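How Do TV Talent Shows Pick a Winner?

You have probably seen it. The lights go down, the drums roll, and a host holds a shiny envelope. "The winner is..." says the host, and then says nothing at all for a very long time. Finally a name is called and paper rain falls from the roof.

It looks simple. The best singer or dancer wins. But is that what happens? Let's poke at it a bit.

Who gets to choose?

Most shows use judges, votes from people at home, or a mix of both. Take a made-for-TV dance contest like Clutton Kids Can Dance. The judges give each act a score. Then viewers vote by phone or on an app, and the two numbers are added together.

That sounds fair. Now ask a nosy question: how much does each part count? If the judges' score is worth a lot and the votes are worth a little, then your vote may not change much. Some shows tell you the split. Some put it in tiny writing on a web page that hardly any kid will read. If a show keeps saying "YOU decide!", it is worth finding out how much deciding you get to do.

Do votes tell us who is best?

Votes tell us who got the most votes. That can be a different thing from who danced best.

Think about a girl from a big city and a boy from a little town called Sutherland. If lots of people in the city vote for the girl just to be nice to a neighbor, she starts with a head start. Going last can help too, as people remember the last act better. And on some shows one person can vote more than once. Picture six friends who vote one time each, and then one very keen grandpa who votes six times. The show sees two groups of six votes and can't tell you that one of them is a grandpa.

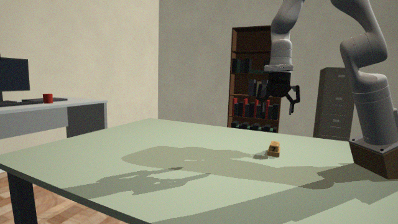 Judges have problems of their own. They are people, and people get tired, and people have favorites. A judge who loves tap dancing may score a tap dancer higher without meaning to. Having three judges helps a little, but if they all like the same sort of thing, it doesn't help much.

Is it really live?

Sometimes. The last show of a season is often live, but the early rounds are usually recorded weeks before you see them. A tryout might last all day, and you get a few minutes of it. Someone picked those minutes. They also picked the music under them, and when to show a judge crying.

Say a judge pulls a shocked face right after a boy called up from the line does a backflip. Was the face for the backflip? Maybe. Or maybe it was filmed an hour later, when somebody dropped a tray. An editor can put the two bits side by side, and your brain does the rest.

What about the prize?

Listen closely to the words. "A chance to record a song" does not mean the same as "you will record a song." A company that pays for ads on the show, such as a snack maker like Putex or a shoe brand like Drotis, may want the winner in its ads as well. That can be fun, but it is also work, and grown-ups should read the papers first.

So should you stop watching?

No! Talent shows can be great, and the kids on them have usually practiced very hard. Try this next Thursday, or whenever your show is on. Get a piece of paper and write down your own score for each act before the judges speak. Cover it up. When the show ends, look at how many times you agreed with them, and whether you still like your scores now that you have heard theirs.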